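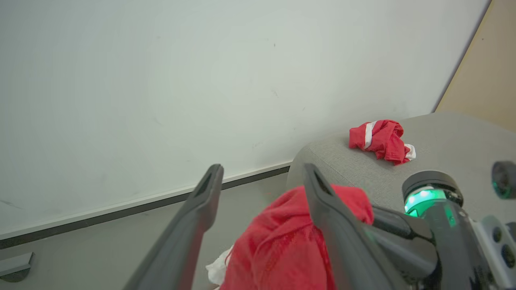

4.3 Setting up the cloth-handling station

This section covers the Kerkholm arm with the two-finger gripper and wrist camera, used for picking and folding soft items. Do the steps in order the first time. After that, only steps 5 to 9 need to be repeated at the start of a work period.

Applies to stations with the Dabbas control box and a Fedora workstation. Text last changed 4 August 2025.

Before you start

Have the following within reach:
- the gripper wrench from the Briltby tool roll
- a lint-free wipe and a soft brush
- at least 2 practice cloths, one plain and one striped
- the station log

CAUTION: Keep hands, sleeves and lanyards away from the fingers whenever the arm is powered. The gripper can close without warning if a stored program is resumed.

Placing the station

1. Park the base so that the arm can reach the whole of the work surface without stretching fully. Leave 600 mm clear on the side where the operator stands. Lock the casters.

2. Choose a padded or fabric-covered work surface. The fingers have to press down slightly to get under a fold, and a hard tabletop wears the tips. A light gray cover works well with red, blue or green cloths. Do not use it with white or gray ones.

3. Check what the wrist camera will see behind the work surface. A plain wall is best. A whiteboard is acceptable if it has been wiped, but glossy boards reflect ceiling lights, and old marker writing can confuse the edge finder. If you get false edges, turn the base a little or lower the blinds before you change any camera settings.

Note: The marker tray counts as an obstacle. Enter it in the keep-out list if the arm can reach it.

4. Route the arm cable behind the base and clip it at both points. There should be enough slack for a full turn of the wrist in either direction.

Starting the arm

5. Release the emergency stop and press the power button on the Dabbas box. Wait for the ring lights on the joints to turn green. A steady green ring means the joint has power and is ready for commands. Flashing amber means the joint is still looking for its home position.

If one ring stays amber while the others are green, power down, wait 9 seconds and try again. If it happens a second time, go to section 7.

6. On the workstation, log in to Fedora with the station account and open the arm console. Confirm that the wrist camera picture is live by waving the soft brush in front of the lens.

Both gripper fingers should show in the lower part of the picture, pointing up and in toward each other. If one finger is missing from view or sits much higher than the other, the camera bracket has moved. Loosen its screw, line it up with the scribed mark and tighten again.

Setting the grip

The factory grip force is meant for boxes and will leave marks on knitted fabric. Set it again for every new type of cloth.

7. In the console, open Gripper, then Force, and set the value to 70. This is a starting point for soft knits and light towels.

8. Crumple one practice cloth and leave it on the work surface. Do not smooth it out - the arm needs to be tested on the kind of pile it will meet in use. Hold the other cloth between the open fingers, close the gripper from the console, and let go once the fingers have stopped. The cloth should hang freely.

Raise the arm slowly and watch the fabric at the fingers:
- If it slips, raise the force in small steps.
- If the fingers leave dents that stay after the cloth is shaken out, lower it.
- If the cloth drapes over one finger, open the gripper and load it again. A draped cloth can look secure in the camera picture when very little of it is being held.

CAUTION: Never pull a cloth out of a closed gripper. This can strain the finger drive. Use Open on the console, or the manual release if the power is off.

9. Run the Pick Test program on the crumpled cloth. The arm should come down, close, lift, hold, and put the cloth back. Write the final force value in the log together with the type of cloth.

Note: A striped cloth is harder for the camera than a plain one of the same color. The edge finder sometimes takes a stripe for a hem and aims for the middle of the pile. If the arm does this more than once, switch Stripe Filter on and repeat the test.

Cleaning the fingers

Cloth sheds lint, and lint builds up in the slots near the finger tips. Clean them at the end of each work period, or sooner if the grip becomes uneven.

a. Move the arm to its service position and open the gripper fully.
b. Press the emergency stop. Check that the fingers do not move when touched.
c. Brush out both slots, working toward the tip.
d. Wipe the inner faces of the fingers with a dry lint-free wipe. Solvents will damage the coating.
e. Check the finger screws with the Briltby wrench. They should be snug. If a screw turns freely, replace it - do not refit the old one.
f. Wipe the camera lens last, with a clean part of the wipe.

Fingers that have been removed or replaced must be zeroed before the arm is used again. See section 4.5.

Storing the arm

Take any cloth out of the gripper before shutting down. Fold the arm to its rest position, close the fingers to the first stop and power off at the Dabbas box. The ring lights go out when it is safe to unplug the supply.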